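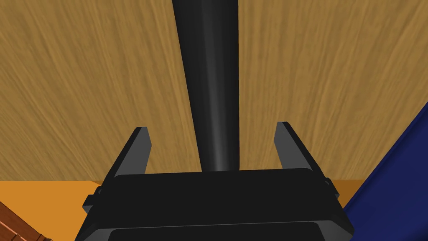
Page last changed: December

Search this blog... Go
Print this post | E-mail this post

Posted in December by the author of Second Reel

I finally sat through all 7 Wundine movies, the new one included, and I'm less impressed than I'm apparently supposed to be. The series has a reputation for "reinventing itself." I kept waiting for that to happen.

The first one is still good. It's cheap, it's short, and the detective, Hyun, gets things wrong and pays for them. By the third, Hyun can't lose a fight, and the script has to keep inventing bigger rooms for Hyun to win them in. I'm told the fourth is the smart one. It has a long speech about memory in an elevator. I don't think that's the same thing.

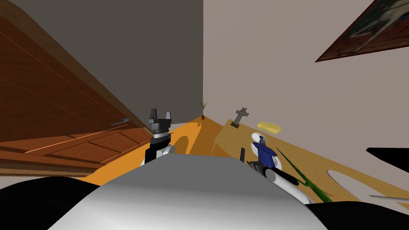 A blue object and a white plate.

Then there's Neka, the sidekick everybody online wants to see get a spin-off. Maybe. Neka has 100 good lines across the series and I'd guess the writers know it, given how often they repeat them. What does the character want? I've watched the whole run and couldn't tell you.

The fan site Fostik has the new movie ranked first, with 1,345 votes in. I went and read the comments. A lot of them were posted before it opened, so I'm not sure what people were voting on. The trailer, I suppose. It was a decent trailer.

I'll give the new one this much: the train sequence works, and the music drops out at the right moment. But the ending undoes the only brave choice in the sixth movie, and it does it in one line of dialogue, over a phone, with the other half of the call left out.
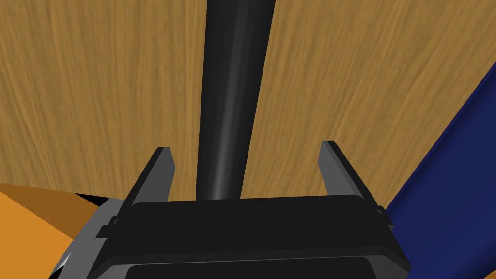 Would I watch an eighth?

Probably, on a plane. I've read 1,000 words of interviews promising it will be "darker," and they said that about the fifth, which had a talking boat.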